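Small things on a white table: bowls, baskets and where it all goes

Posted in: Tabletops & Tidying

mapleporch
Hi everyone! I've been reading this board since March and finally have a question of my own (sorry in advance, I do run on). I'm trying to settle what lives on our big white table and what gets banished to a drawer. So far I have a bowl, the orange woven basket with the loopy rim, a blue tray, and a few odds and ends that don't belong anywhere. 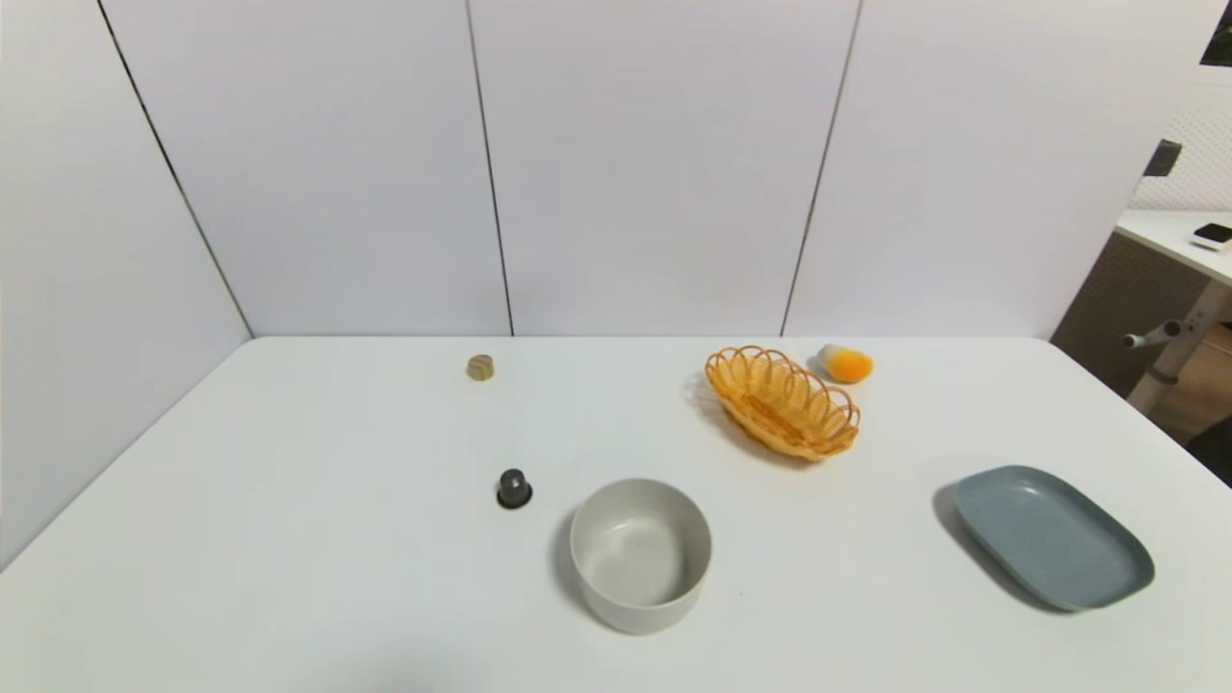 My sister thinks I should get one of those Ukunby organizers with 166 tiny compartments, and I love her dearly, but I'd never remember what went where. I'd like to use what I already own. Would you put the little things in the bowl, or in the basket?

tinkettle
Welcome, mapleporch! Bowl, every time. I have a Bondik one by my back door and everything from my pockets goes straight into it -- buttons, keys, the odd acorn. An open basket looks so pretty, but small things work their way into the gaps and then you're poking at them with a pencil.

mapleporch
Thank you, tinkettle! I gave the bowl a try with the little wooden piece, and I do like how it looks in there.

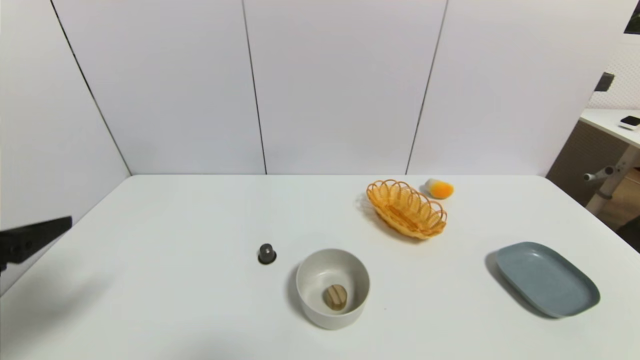 Wooden piece in the bowl, basket and blue dish left free.

oldbreadbox
I'm going to disagree, kindly. A deep bowl is where small things go to be forgotten. I emptied mine last winter and found a dentist's card from two apartments ago! Use the blue one. It's shallow, you see everything at a glance, and you can carry the lot away when it's time for supper.

tinkettle
But then everything slides around when you carry it, oldbreadbox! We've had this argument before, haven't we.

mapleporch
You both make sense, which doesn't help me one bit. And what about the coffee capsule? I keep standing it on the table by itself, and then there it stays.

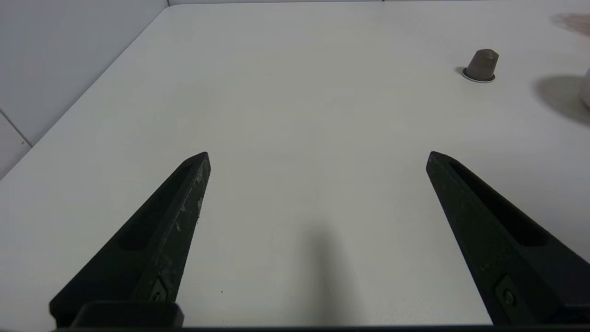

I was reading an old newsletter by Pui-shan Liao, who used to run the Vondcombe swap table, and her rule was that anything you use every morning gets to stay out in the open. I do have coffee every morning, so maybe it has earned its spot? On the other hand, my husband says one capsule on a table looks like we're waiting for company.

bernd_f
Bernd Fröhlich here, I mostly post in the kitchen section. Capsules belong next to the machine, full stop. I'd save the basket for fruit or rolls and leave it empty the rest of the time. It's a nice shape and doesn't need filling.

oldbreadbox
Bernd, I'm with you on the capsules, but an empty basket is wasted space. Mine came from Ñahui and holds napkins all year round.

mapleporch
All right, I've made up my mind for now! Bowl for the little round bits, basket empty until I get to the market for pears, and the capsule gets one more week before I move it to the kitchen (sorry, Bernd).
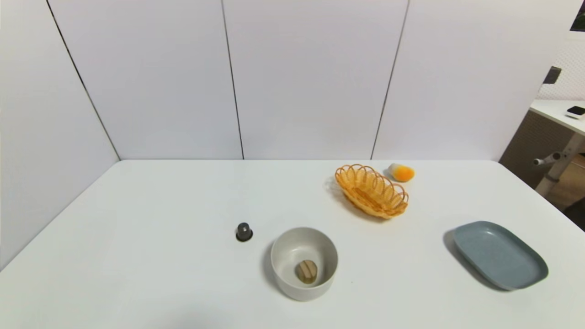
Next question: what to do with the blue tray

mapleporch
I'm leaning toward mail, but I'm afraid it would be buried by supper time. Does anyone keep mail on a tray and still find the tray afterward?

tinkettle
I do! Open everything standing up, before you take your coat off, and only the bills get to land on the tray.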